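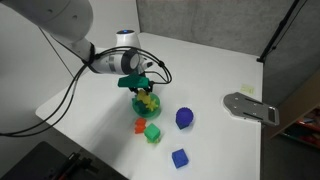
Figure 1. Plastic shapes, a green holder and a yellow star-shaped block on a white tabletop.

Unit 2: Early Number Sense in the Preschool and Kindergarten Years
Course handout, Kistemcombe Certificate in Early Childhood Education

Read this handout before the Wednesday session. It covers the counting skills children usually bring to kindergarten, the order in which those skills tend to develop, and the classroom routines that support them. Shape and measurement are taken up in the next unit.

1. What is meant by number sense

Number sense is a child's general feel for quantity. A child with good number sense can tell which of two plates holds more crackers, knows that adding one makes a group larger, and notices when a count has gone wrong. Reciting the number words in order is one part of this. Many three-year-olds can say the words to ten and still hand over a random pile when asked for four blocks. Students should keep the two skills apart in their observation notes.

2. Counting principles

One-to-one matching. Each object receives one number word, and no object is skipped or counted twice. Young children often point faster than they speak, or speak faster than they point. Placing the objects in a row and moving each one aside as it is counted will usually help.

Stable order. The number words are said in the same sequence every time. A child who always counts "one, two, three, five, six" is using a stable order, although the order is wrong. This is a more advanced error than a sequence that changes from day to day, and it should be recorded differently.

Cardinality. The last word said tells how many are in the group. The usual check is to ask "How many are there?" once the child has finished counting. A child who starts over from one may not yet have made the connection. Ask the question once only. Repeated asking may suggest to the child that the first answer was wrong.

Order does not matter. The total is the same whether the count begins at the left, the right or the middle. Many children accept this only late in the kindergarten year.

3. Small groups seen at a glance

Most preschool children can name groups of one, two or three without counting. Dot cards, dice and dominoes build on this skill. Show the card briefly, cover it, and ask what the child saw. Larger groups should be arranged in patterns that can be broken into smaller ones, so that five is seen as three and two. The Declercq cards used in this course are kept in the resource room and must be signed out.

4. Written numerals

Children meet numerals on doors, buses, clocks and birthday cards well before they are asked to write them. Recognition normally comes first. Reversed numerals, especially 2, 3 and 7, are common at this age and are not by themselves a cause for concern. Practice with a finger in sand or with a wide brush should come before work on lined paper.

5. Classroom routines

Attendance. Children place a name card on the board on arrival. The group then compares the cards for those present with the cards for those absent.

Snack. One child sets out a cup for each place at the table. The adult should allow mistakes to stand until the children are seated, so that the missing or extra cup can be noticed and discussed.

Clean-up. Children put away a stated number of items. Begin with two and increase as the group becomes ready.

Stories and songs. Counting-down songs are useful because counting backward receives little practice elsewhere in the day.

6. Observation task

Observe one child during free play and again during a planned counting activity. Use the Asari record form, one copy for each setting. Write down the child's words as spoken, the objects used, and any help given by an adult. Do not record the child's name. The summary should not exceed 400 words and must refer to at least two of the principles in Section 2.

The task is marked together with the reading journal. Students scoring 76 or higher on the combined mark may go directly to the placement seminar. All others will meet with the course tutor before the placement begins.

7. Reading

Course reader, page 76 to the end of the chapter. Students using the Tastix online edition will find the same text under "Counting and Comparing."

8. Questions for discussion

Why might a child count correctly to eight with buttons but not with pictures of buttons on a page?

What should an adult say, if anything, when a child skips a number during play?

How can families who speak another language at home be encouraged to count with their children in that language?

Bring written notes on one of these questions to the session.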